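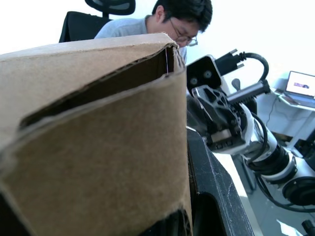
GRANT UPDATES

Second progress report: Wundden tenant archive
23/11/2019

This report covers the second half of the funded period. The archive holds letters, rent books, meeting minutes and newsletters from the former Wundden housing blocks, most of them kept by the tenants' association until it closed.

Sorting is finished. We ended up with 1,340 items, more than we planned for, mainly due to a second batch of newsletters that the Sveinbjörnsson family handed over late in the summer. Around 50 of these are duplicates and will go to the branch library.

Cataloging is behind. The budget assumed one entry every 15 minutes, and the rent books take longer than that - the handwriting is poor and many tenants used two surnames. Nermina Halilović has worked out a shorter entry for the rent books, with name, block and years only. We have used it since the fall and would like to keep it for the remaining volumes.

Storage is settled. Vimeck quoted for shelving and the price was within the line we had set aside. Acid-free folders have been ordered twice. The first delivery was the wrong size and went back, and the refund has been credited to supplies.

We have recorded 40 interviews with former tenants, which meets the target. Transcripts exist for the first half. Two people asked to have their names removed, and we have done so in both the audio list and the transcripts.

The public display is moving from the spring to February. Darkitent is lending the panels at no charge but needs them back before March. No change to the total budget is requested. We do ask to move the unspent travel money to transcription.

Still open: the copyright question on the newsletter cartoons, and a reading desk.

3 comments | 15 shares

Marlow_K
My aunt lived in Block C. Will the rent books be searchable by name?

archive team
Yes, by name and block, once the entries are checked.

P. Dunning
I have some of the newsletters from the 80s - who do I send them to?

Contact | Copyright | Back to top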